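Posted March 28, 2024 by Edvin Myklebust
14 comments | 30 shares

So I finally did it. I gave up on learning the accordion and took up the fiddle instead, which my neighbors may or may not have an opinion on by the end of the summer.

If you've been reading this blog for a while you'll remember the accordion business. I bought it in October from a man in Stestham who was moving to a smaller place, and he threw in a music stand and a folder of waltzes with somebody's pencil notes all over them (mostly the word SLOWER). I loved that thing. It weighed as much as a toddler and it smelled like a church basement and I played it every evening for months, and at the end of those months I could play one and a half waltzes. The left hand was the problem. All those little buttons you can't see, and you're supposed to just know where they are! My teacher kept telling me it would come. It did not come.

Then in January I went along to the folk evening in Brereta and a woman sat down with a fiddle and played something called "The Anard Ferry," and I don't know how to describe it except that my coffee went cold. I asked her afterward how long she'd been at it and she said she started at 52. That was all I needed. I sold the accordion, had a small cry in the car, and bought a used fiddle for 500 dollars with the case and two bows, one of them good.

What I didn't expect is how much of the first month is spent on not playing. There's the holding, for a start. You'd think you just tuck it under your chin, but my chin and my shoulder have never met before and they don't like each other. I went through three shoulder rests. The first was too tall, the second one slid off in the middle of a scale and hit the dog's water bowl, and the third is a folded dish towel with a rubber band. I'm sticking with the towel.

Then the bow. My teacher (new one, very patient, hums when she's worried) had me drawing long slow bows on open strings for two whole weeks. No tunes, no left hand at all, just back and forth. I was so bored the first few days that I started reading the spines of the books on her shelf while I did it. And then one afternoon the A string rang, properly rang, and I stopped being bored. I've been chasing that sound ever since – I get it maybe one time in ten.

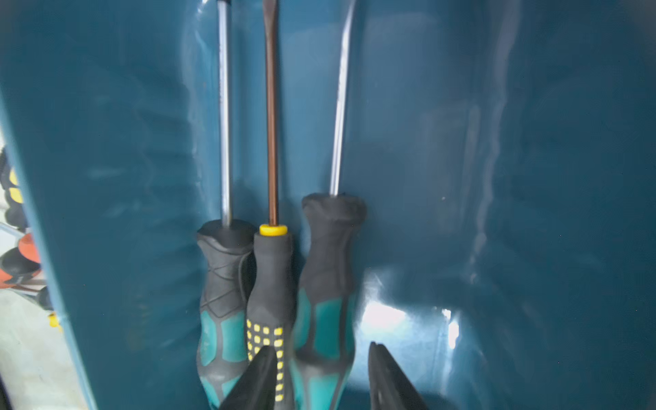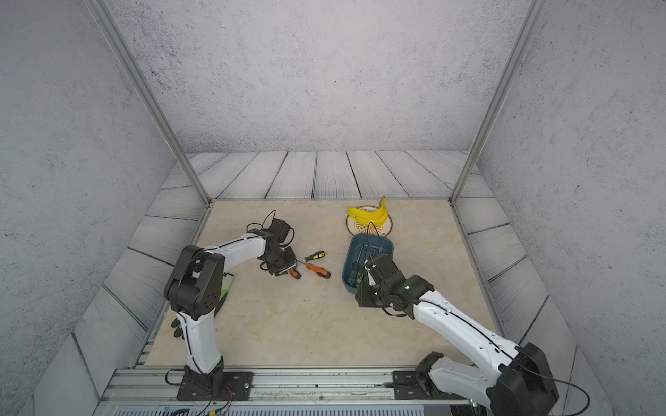

Screwdrivers first, then the two arms.

Tuning is its own chapter. The pegs on an old fiddle are just bits of wood pushed into holes, held there by friction and good intentions, and mine slip whenever the heating comes on. I broke an E string in the first week by turning the wrong peg (I was looking at the A and wondering why it didn't change, right up until the bang). I've since bought a bar of peg paste from Åberg's, the music shop by the bus station, and it has helped a lot. It looks like a brown lipstick. You pull the peg, rub it on, turn it back and forth a few times, and it holds. Do one peg at a time! If you take them all off at once the bridge falls over, and then you have to go back to Åberg's and explain yourself.

The tune book I'm using has 127 tunes in it, all sorted by key and not at all by difficulty, so number one is a monster and the easiest thing in there is on the second to last page. I've learned three so far. The one I'm proudest of is a slow air with hardly any notes in it, and I play it with the kitchen door shut and the fan on over the stove. My wife says she can recognize it now from the hallway, and she means it kindly.

Practice-wise I'm doing 30 minutes a day, split in two, and the morning half is always better. In the evening my fingers are tired and everything goes flat. I keep a notebook too. Most of the entries say "elbow" with a line under it.

The next folk evening in Brereta is coming up and I've told them I'll bring the fiddle. I haven't told them I'll take it out of the case. They do a slow session in the first hour for beginners, where everyone plays the same tune over and over until it sticks, and my teacher thinks I could sit at the back and just join in on the notes I know. There are four of them in the first part and a long D at the end that I'm pretty good at.

If any of you have a trick for keeping a bow straight, put it in the comments. I've already tried the mirror.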